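Stepped fingers vs flat fingers on soft stuff: first impressions
Forum: Grippers and End Effectors

marlowbench
Posted 2021-02-11

We finally got both finger sets on the two-arm rig and I've been having way too much fun, so I'm dumping my notes before I forget them. One set is the Dostow flat finger, the other is the Bekik stepped finger, where the notches on one side mesh with the notches on the other. Same arms, same Valura controller, same wrist cameras.

I wanted objects that give a gripper a hard time without needing a force gauge to understand the result. So it's cloth, caps, a little spiky succulent and clear plastic bins, all on the plain wood table. The succulent is my favorite. If the fingers come in a hair off center, the leaves fold over and the whole plant spins instead of lifting.

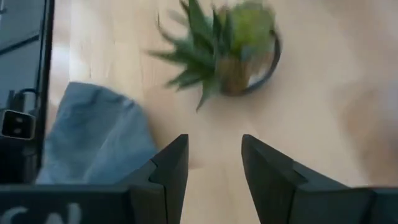

I ran 22 approaches on the plant with each set before changing anything else. The flat set was better here, 17 clean lifts against 12. My guess is that the notches catch single leaves on the way down and drag them along. On cloth it went completely the other way! The stepped fingers pinch a fold and hang on to it, and with the flat ones I kept watching a corner slide out halfway to the bin.

Anyone else running stepped fingers on fabric? I'd love to hear what closing speed you use.

pinchpoint_ray

Nice test, but I don't buy the cloth result yet. Were both sets closing at the same current? The Dostow fingers want more squeeze than people give them. Out of the box they feel slippery, and then you bump the limit and they're fine.

marlowbench

Same limit for both, 500 mA, which is what the Danko config file ships with. I didn't tune either one. Fair point that "same number" might not mean "fair comparison," so I'll do a second pass with the flat set turned up.

tinaflex

Ooh, I have opinions on this one. We used stepped fingers on T-shirts all last May and loved them, except for buttons and snaps. A snap would drop into a notch, the fingers would stop short of closed, and the controller would happily report a good grasp. Do you have anything with hardware on it in your pile?

Also, what are you using for views? Wrist cameras only?

marlowbench

Yes, there's a gray piece with a snap on it and I hadn't thought about that at all. Adding it to the list!

For views it's the wrist cameras plus a fixed one down low by the table. The wrist view is great for the last few inches, and with the arm tilted you also get the whole room in there, windows and all.
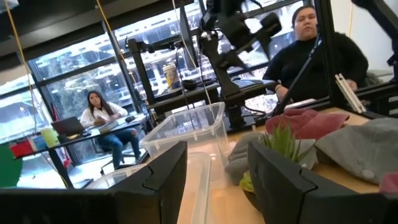
Exposure is the part I'm still fighting. With the auto setting on, a bright background pulls everything down and black fingers turn into one dark lump, so you lose the notches. I've locked it at the table level and let the windows blow out. Clear bins are still a pain, because half of what the camera sees on the walls is reflection.

pinchpoint_ray

Lock the white balance too while you're in there. And I'd put a strip of matte tape on the bin rim. It's cheating a little, but you're testing fingers and the bin only has to be findable.

tinaflex

Disagree with Ray on the tape. If the real job has clear bins then the test should have clear bins. Otherwise you pick a winner on Tuesday and find out later that neither one can find the rim.

pinchpoint_ray

Then that's a camera test. Run it separately. Mixing them is how you get a spreadsheet that doesn't say anything.

danica_b

Jumping in with a vote for two tests as well, bare bins in one and tape in the other. It's maybe 10 extra minutes per round. I've been on the Bekik set for a while, and the thing I'd check is wear on the tips. Mine were still meshing nicely after 205 cycles on denim, though I could feel a burr on one step with my fingernail.

Could you try caps with both arms at once? A brim is stiff and a crown is floppy, so you get two problems in one object.

Danica Baláž

marlowbench

Love that idea, and caps are already on the table. Here's the plan for the next round, shout if you'd change the order:

1. Flat set again on cloth with the current limit raised, everything else the same.

2. Two-arm cap lifts, one arm on the brim and the other on the crown, watched from the low camera. 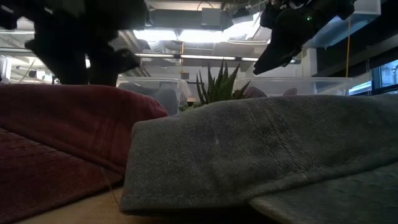
3. The gray piece with the snap, stepped fingers only, logging finger position at the moment the controller calls it a grasp.

4. Bins bare, then bins with matte tape on the rim.

tinaflex

Do 3 first, I'm impatient. And log the width even on the misses, please!

pinchpoint_ray

Order's fine by me. Post the current numbers along with the lift counts this time and I'll stop complaining about the cloth.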